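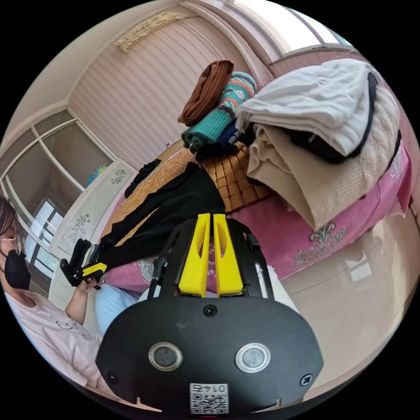
The new letter from Drevier came this morning, the second one since October. They are putting the gas rate up again from the start of the month, and the standing charge goes up with it. I read it twice at the kitchen counter and then put it in the folder with the others. Last winter we used 1,474 units in the cold quarter. I have it written on the back of the old bill. This afternoon I sat by the bed with the laptop and typed the same figure into the comparison page. Vondov came out cheapest by $499 over the year, but only on a two-year fix, and there is a fee to leave early.

Called Drevier at ten past two. Waited 14 minutes. The man was polite and said the new rate applies to everyone on the variable plan, and that I could move to their fixed plan today if I wanted. I said I would think about it. He asked for a meter reading while I was on, so I went down to the basement and read it out — 3,213. He said it was a little lower than their estimate and they would correct the next bill.

Merike Kuusk stopped by after four to return the casserole dish. She switched to Vondov in the spring and has had no trouble except for one bill that came late. She pays by direct debit and says it is the only way to get the price they show. She also thinks the rates will come down after the winter, in which case two years is a long time to be tied in.

Jerome Dizon says the opposite. He told me on the phone that he fixed in September and sleeps better. His house is smaller than ours, though, and he has the new windows.

Have turned the thermostat down two degrees and shut off the radiator in the back hall. Need to find the account number for Vondov's form, and ask them about the exit fee before I sign anything. The Drevier offer is good until the end of December.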